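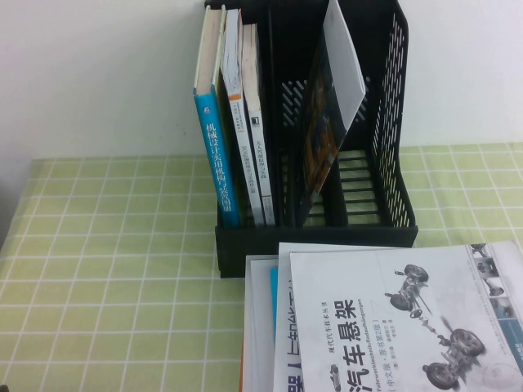 Upright is for things I am still using, one participant wrote in the desk diary, and flat is for things I have given up on. The remark came early in the study and several others wrote something close to it in their own entries. We took it as the starting point for this part of the analysis. It describes a rule that people say they follow when they put away books and papers at a shared desk, and it can be checked against what was kept where.

4.2 Upright storage and the flat stack

The Lirnatum desks were each fitted with a black plastic file holder of the kind sold for magazines. Participants were told that it was theirs to fill as they liked. No instruction was given about what belonged in it, and no one was asked to clear the table at the end of a session. Over the study period we logged 754 acts of putting away at 13 desks, an act being any occasion on which a book, booklet, folder or loose sheet was set down and left. Moving an item within the same stack was not counted as a separate act.

Two resting places took most of the items. One was the holder. The other was a flat stack on the tabletop near it, as in Figure 1, where books lie on the cloth in front of the holder and a little to its right. Very few participants described this stack as storage when they were interviewed. They called it a pile, or "the rest", or did not mention it until we asked. Its position was nevertheless stable at most desks, and items went on and came off it throughout the study.

Thick bound books were the items most often stood upright. They hold their own weight, and a reader can find them by the spine without lifting anything. Thin items gave more trouble. A magazine or booklet placed alone in a compartment tends to slide until it meets a side wall, and it then rests at a slant across the space. The booklet in the right compartment in Figure 1 rests in this way, with a sheet of white paper standing up above the top of the holder. Participants differed on whether an item at a slant had been put away at all. At the Nimine desks it was usually accepted as finished. At the Jin desks it was more often taken out again in the next session and laid flat.

We coded a slanted item as upright if its lower edge was inside a compartment. A second coder worked through 22 sessions using the same rule. Disagreements were mostly over loose sheets, which could be read as separate items or as belonging to whatever they were tucked against. These were settled by discussion, and the sheet was treated as part of its neighbour where the diary did not list it.

4.3 Filling one compartment first
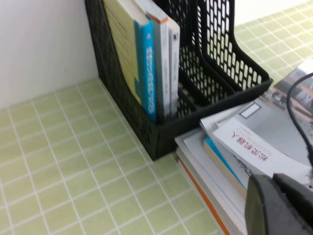

Why would I start a second section when the first one still has room, came the reply from one desk when we asked about uneven filling. Others answered in practical terms as well. Books pushed up against each other stay standing, and a single book in a wide compartment falls over. Participants who had tried to spread their books evenly reported going back to a full section within a few sessions.

The pattern is easy to see in Figure 2. The books are pressed closely together in the front compartment, the two further along appear empty, and the flat stack sits directly beside the holder. An observer counting free space would say that there was somewhere for at least part of the stack to go. In interviews this was not how the space was understood. A compartment was thought of as belonging to a kind of item, and an empty one was being kept for a kind that had not yet turned up. One diary listed the intended contents of every section, including one that had held nothing since July.

Sorting by subject was less common than we had expected. Size and thickness were mentioned more often, followed by how soon the item would be needed. Language of the spine was mentioned only at desks where books in more than one language were kept together.

4.4 Loose paper

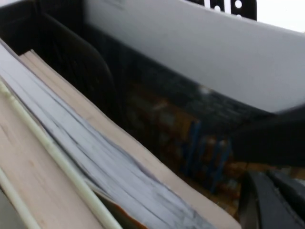 Loose paper was the hardest material to place under either rule. It has no spine to read and cannot stand without support, so participants who wanted it upright had to find something stiff to go with it. Folders, card covers and binding strips were all used. In Figure 3 a thick bundle of white sheets lies between a beige cardboard folder and a tan one, with a pale plastic rod next to it, and the sheets are still slightly wavy and bowed. Several diary entries complained of bowing of this sort and named it as a reason for laying paper flat under books instead.

A bundle also has no fixed size. The Firkix form supplied to each desk allowed for 2,000 sheets in total, entered as bundles, and participants found the entries tedious. Some recorded a bundle once and never updated it. We therefore report bundles as single items in the tables and make no claim about how much paper each contained.

Where a bundle had been given stiff covers on both sides, it was handled in much the same way as a thick book and was moved about as often. Where it had one cover or none, it tended to join the flat stack. The difference held at both the Nimine and the Jin desks, though the second group kept less loose paper overall and the comparison there rests on few cases.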